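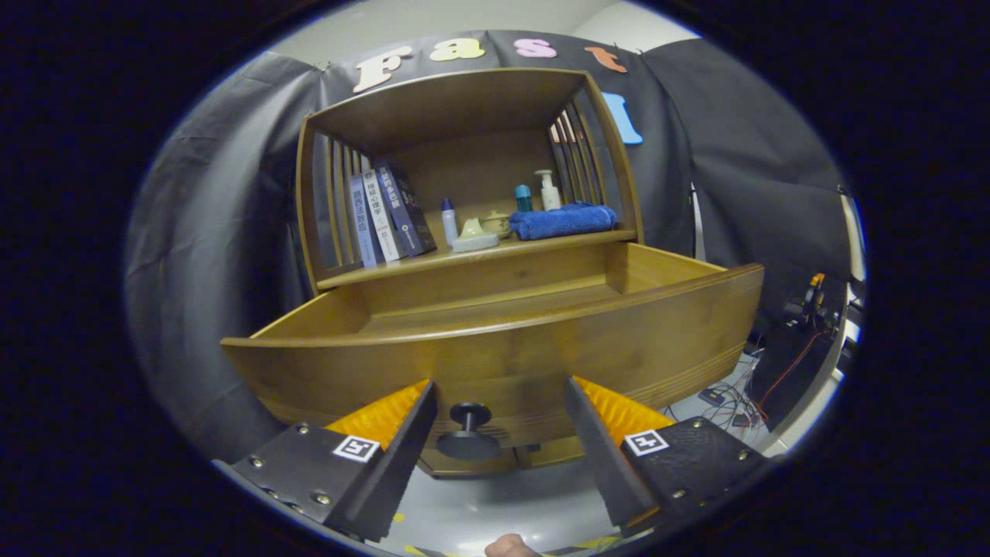

Sorting out the little cabinet

I bought the bamboo cabinet in January to go beside the bed, and for months it did what small furniture does at our place. It filled up with chargers, receipts, two dead torches and a bag of screws from a shelf we no longer own. On Sunday I finally took everything out and started over.

It's a simple thing. Open shelf up top with slatted sides, two drawers below, round black knobs. I looked at a Jilton one first, which was cheaper, but it had solid sides and I wanted something that let a bit of air through. The slats do gather dust. An old paintbrush gets between the bars faster than a cloth does.

The drawers had the worst of it. I tipped the top one out onto the bed and most of what was in there went straight to the bin. The chargers have gone to the study. The screws went out to the garage, where they'll probably sit for another few years. I wiped the inside with a damp cloth and left the drawer open for the afternoon. The inside is bare wood with no lining, and I've decided to leave it that way. I had a drawer liner from Verkeck in the cupboard and cut a piece to try it, but the sides of the drawer are curved and it kept riding up at the edges. It's under the kitchen sink now.

I haven't put anything back in the top drawer yet. The plan is that it stays for things I use at night and nothing else, so glasses, a pen and the hand cream if I get sick of seeing it out. The bottom one can take the spare pillowcases.

The shelf was easier. Books go on the left, standing up, with the small stuff to the right of them. I tried the books lying flat for a week back in autumn and never opened one of them, as the one I wanted was always at the bottom. Standing up they're easy to grab. The last one in the row tends to lean, and I could buy a bookend, but I'm not going to spend $17 on a bent piece of metal to hold up four books. The Chinese ones are slow going for me. I get through a page or two and then the light goes off.

The bottles and the lidded jar used to live on the bathroom windowsill, and they were forever getting knocked into the basin. They take up less room on the shelf than I expected. I put the pump bottle over on the right so I'm not reaching across everything else to get to it.

One thing I'd do differently is the knobs. The round ones are fine to grip, but they're black and show every fingerprint once you've got cream on your hands. Kemow sells plain timber ones and I might swap them over when I next have the screwdriver out.

Next weekend is the hall cupboard, which is a much bigger job. The vacuum has to come out before you can even see the back of it.

Posted August 2, 2026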